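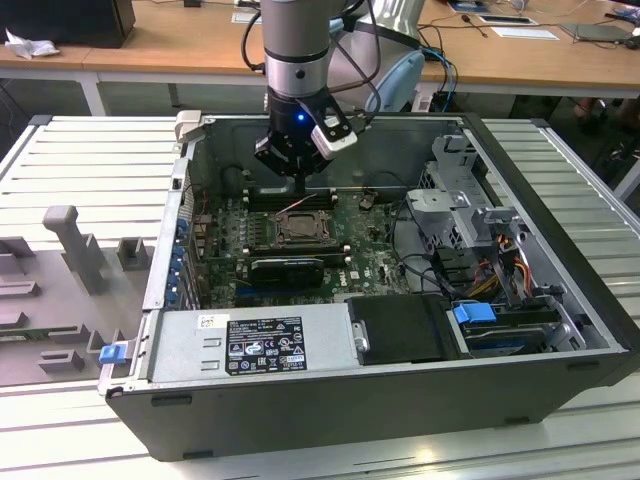
One reader wrote in after my note on the first two episodes to say that Drotham was too slow, that the map stuff went over their head, and that they'd be giving it one more week before going back to cooking competitions. I get it. I felt a little of that myself during the second hour. But please, whoever you are, give it more than one week, because the show you'd be walking away from turns into the best new drama I've watched since July, and I've watched a lot of them.

I've now seen all eight episodes of the first season, the last three in one sitting that ended much later than it should have. What follows stays clear of anything major past episode four.

Drotham is the name of the town, a river port that has been losing people for decades. The opening title card gives the population as 2,286, and that number comes back at the start of every episode, a little different each time. I didn't notice until the third one. After that I was leaning toward the TV every week to read it – and yes, I gasped at one of them, alone, on my couch, with a bowl of cereal.

The story starts with a land survey. A company called Zikis wants to buy up the low ground along the river, and it sends a surveyor to redraw the property lines. She grew up there and left at nineteen, and half the town remembers why. The old lines don't match the deeds, the deeds don't match what people have been telling each other for three generations, and by the end of the pilot somebody has moved 77 boundary stakes in one night. The whole season hangs on who did that. It sounds dry when I write it down! It plays like a thriller, with neighbors who used to share a driveway suddenly measuring it.

What I love most is how patient the writing is with the small stuff. There's a long scene in episode three, set in the back booth of a diner, where the surveyor and her older brother argue about a fence. They never raise their voices, and they never mention their father, and by the time the check comes you know everything you need to know about him. A lesser show would have given us a flashback with a yellow filter on it. This one trusts you to keep up, and then in episode six it pays off a line about gateposts that I had completely forgotten.

The lead is wonderful. She has a way of listening with her head slightly turned, as if she's already halfway out the door, and when she finally looks straight at someone (the church supper, you'll know it) it lands like a punch. The actor playing the brother is nearly as good. I was less sure about the Zikis lawyer, who seems to have come in from a louder show, but he settles down by the halfway mark and even gets a funny, sad scene with a vending machine.

The look of it is great too. Lots of gray mornings, lots of wide shots where the people are small and the river takes up most of the picture. The sound people deserve an award of their own. You hear trains all season long and you hardly ever see one.

A few complaints, so you don't think I've lost my head. The second episode does drag. My reader is right about that, and ten minutes could come out of the county records office without anyone missing them. There's a teenage romance that wanders in and out and never earns its screen time. And the subplot about the missing $3,000 from the church roof fund is dropped after episode five, picked up for one line in episode seven, and left there. Maybe it's being saved for a second season. It felt more like a scene got cut.

The finale I will say very little about. It runs 75 minutes or so, it takes place over a single afternoon, and it answers the question of the stakes in a way I hadn't guessed and believed right away. The last scene has about 300 people standing in a field, and the camera just moves along the faces, many of whom we've met for only a minute or two over the season. I recognized nearly all of them. I can't remember the last time a show made me care about its extras.

If you've been comparing it with Unonwood, as everybody seems to be, I'd say the two have a river in common and very little else. Unonwood is a mystery that likes its town. Drotham is about a town, and the mystery is how it gets you in the door. I enjoyed both, but I know which one I'll be watching again over the holidays.

So, to the reader with one week of patience left: skip nothing, put your phone in another room for episode two, and write back after the fourth one. I'd love to hear who you think moved the stakes.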